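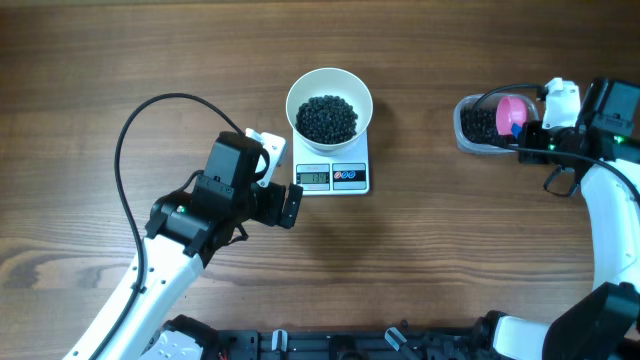

**Participants wanted for a study on weighing by scoop (Hevholm lab, posted 08/12/2021)**

We are looking for 24 people to guide a pair of robot arms by hand controls. The task is to bring dark beans with a scoop from a clear container into a bowl on a kitchen scale, and to stop as near as possible to a target weight. No experience with robots is needed.

## What we study

Our method is called Sestum. It learns from human demonstrations how much to take in the next scoop, using the camera views and the number on the scale. Until now we have 2,663 scoops, but almost all of them were made by the same four colleagues. The method copies their habits too well, and with a new person's style the last small portion is often too big. We want to know if more varied demonstrations reduce this error.

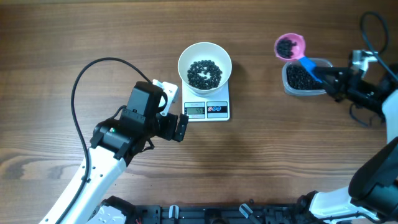 ## What you will do

- Practise with the controls for 20 minutes, with Gangadharan Rai beside you.
- Fill the bowl to several targets. You choose the size of each scoop yourself.
- Read the scale display in the wrist camera view before you decide on the next scoop. 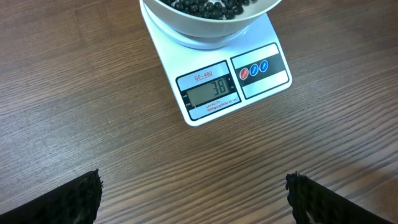 - Answer a short questionnaire – in English or in Vietnamese.

One visit takes some 34 minutes of active work, plus breaks. You may stop at any time and you will still receive the full voucher.

## Who can take part

You should be 18 or older and be able to read small digits on a screen, with glasses if you need them. Left-handed people are very welcome, as we have only one so far.

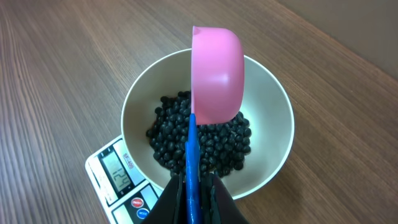
*Scoop over the bowl, wrist camera view.*

## How to apply

Please write to Yến Ngô at the Hevholm front desk and give two times that suit you. Visits continue until the end of May. We store the arm movements and the camera pictures, but not your name together with them.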